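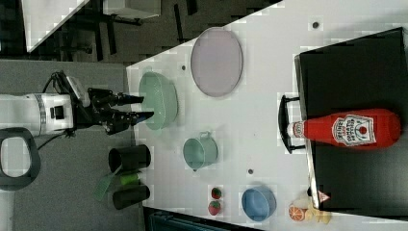
Evaluation of the Oltero two-finger gripper kit for tabletop handling
Project report, second-year module in applied automation
Jozef Prins, Annelies Groen, Karabo Visser
Supervisor: Mulugeta Wubshet
January 2020

1. Purpose

The department asked for a report on whether the Oltero kit can replace the Pedley grippers in the teaching lab. The kit is sold by Loten as a package: gripper, camera module, cable, mounting ring and a software licence for one workstation. The price quoted to us was 1,355 euros excluding the arm. The Pedley units are out of production and spare fingers can no longer be ordered.

2. Set-up

The gripper was fitted to the white arm already in the lab. The camera module sits on the upper part of the gripper and its angle is set by hand. The cable is led outside the arm and over the top of the gripper. The manual shows it clipped along the housing, but the clips supplied did not fit our arm and Loten had not sent others by the end of the project.

Trials were done on a white table with play kitchen items: a colander, a plate, a small pot, a bowl, cups and toy food. A ketchup bottle was included as a larger object. Items were laid out again by hand between runs, and no fixed positions were used. Koen Verstraete wrote the script that logged each attempt.

3. Method

An attempt counted as successful if the item was lifted clear of the table and held for 20 seconds. Slips during the hold were counted as failures, also when the item stayed between the fingers. We made 623 attempts in total. Attempts stopped by the operator were logged but left out of the count.

Grasp points were chosen in the supplied software from the camera view. The finger force was left at the factory setting for the first series and lowered for the second.

4. Results

Rims gave the best results. The bowl and the colander were picked up at the edge in up to 90 per cent of attempts at the factory force. The plate was the weakest item. Lying flat, it leaves little room for the lower finger, and the fingers tended to push it along the table. Cups on their sides rolled when the approach was not square to the axis.

The toy strawberries were held well once found, but the software often marked the two as one object when they lay close together. The ketchup bottle could be held near the cap only. Gripped there, it turned in the fingers during the lift.

Lowering the force made little difference for the rims and gave clearly more slips on the bottle.

5. Remarks on the product

Assembly took one afternoon. The manual is clear on wiring and poor on calibration; the section on camera angle refers to a figure that is missing. Calibration is lost when the module is knocked and must then be repeated in full. Hrynyshyn sells a fixed bracket that should fit, which we did not test.

6. Recommendation

The kit is suitable for the first-year practicals if flat items are left out of the exercises. We advise buying one kit now and deciding on further units in April, after the first group has used it. Loten should be asked for the correct cable clips before the order is placed.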